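13 May 2022

Second trial of the caramel today, from the Ildale booklet this time. Noreen Fahy's copy, with her pencil notes in the margin. The recipe calls for 800 g of sugar, dry method, added to the pan in stages. I halved it. A full batch in my pan climbs too close to the rim when the cream goes in.

January's batch was grainy and I blamed the sugar. I now think it was the stirring. Today I left the pan alone until the edges had melted, then drew the liquid in toward the middle with a spatula. No crystals on the sides. Color went from straw to amber quickly once it started, so the cream needs to be warm and within reach before the last of the sugar melts.

Butter in 2 additions, salt at the end. Noreen's note says "more salt than you think" with no quantity. I used 9 g, which is too much for a half batch. Next time 6.

The Jekier thermometer reads 2 degrees high in boiling water. I wrote the correction on tape and stuck it to the handle. The booklet stops cooking at 118 for a soft set, so I stopped at 120 on the dial. The slab cut cleanly after resting 10 hours in the tin – slight stick on the knife, fixed with a wipe of oil.

Cabinet doors, left one with the three lamps along the top.
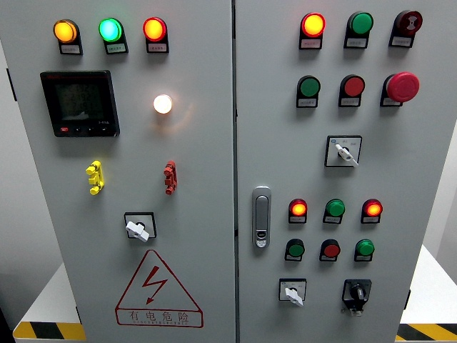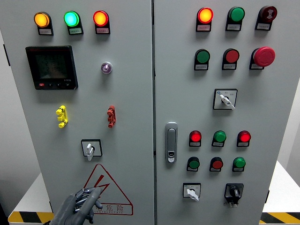
Wrapping took longer than cooking. Parchment squares were too small and the twists came undone, so cut them wider. Eglė Rimkutė wants the recipe in cups. I will convert the cream and butter but leave the sugar by weight.

Still to do: the shortbread base, from the Kalniņš book, baked a day ahead. Check whether it softens under the caramel by the second day. Buy parchment, cream, flaky salt.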